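Stadik 17 chain lube dispenser, long-term review

The Stadik is a bench bottle with a metered tip, sold for motorcycle chains. I fitted mine at the start of March and used it on a Honeo commuter bike for 1,000 miles.

Setup took 6 minutes. The cap threads are coarse and seat without tape. Flow is set by a collar with three stops. The lowest suits an O-ring chain; the highest floods it and throws oil onto the rim.

Lilla Antal at Stockdale lent me the older Irnus bottle for comparison. The Irnus holds more but drips from the tip after each stroke — I wiped the swingarm every time. The Stadik tip closes cleanly if stored upright. On its side it leaks slowly.

Faults: the fill marks are hard to read in a dim garage, and the spare tip costs too much. The collar also stiffened after the second refill. Fanni Kerekes found the same on hers and cleared it with kerosene.

Rating: four out of five. Buy it if you lube every 300 miles or sooner. Otherwise a spray can will do.

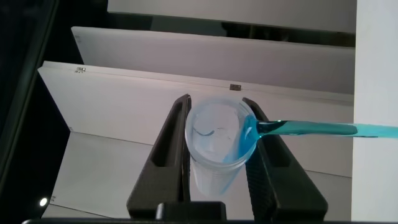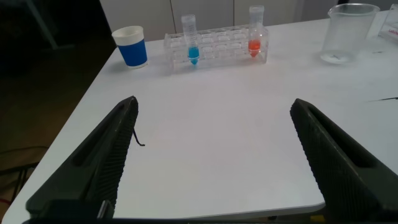
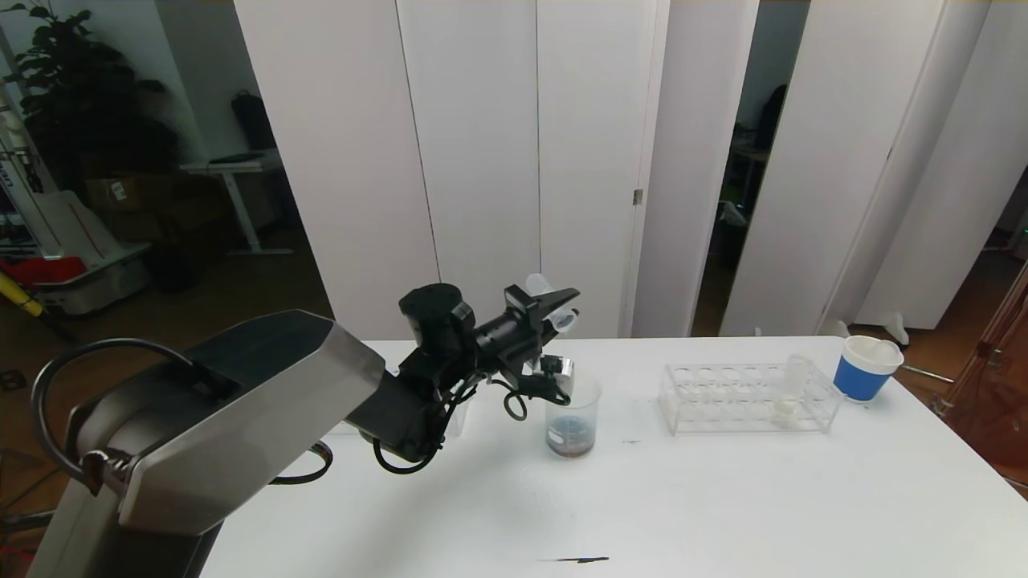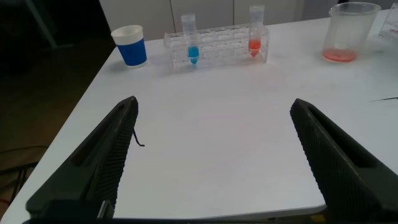
First picture: blue liquid at the rim of a clear plastic cup.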